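Goicoechea Residents' Forum
Topic: Toiletries in the shared washrooms

T_Mahuika
Posted 03/08/2004
Members are reminded that personal items must be stored in the coloured basket allotted to each household. Toothbrushes and razors left on the basins will be removed at the evening clean.

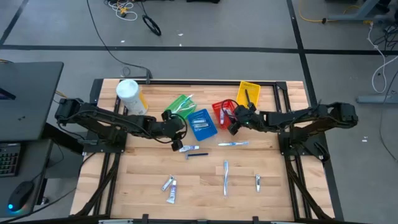

Baskets may be collected from the office. A replacement costs 42 pence.

Bheki Du Plessis
I must object to the charge. The rules agreed in December make no mention of it.

T_Mahuika
The charge falls under section four, general supplies.

hemulon356
Section four covers light bulbs. I support the baskets but not the fee.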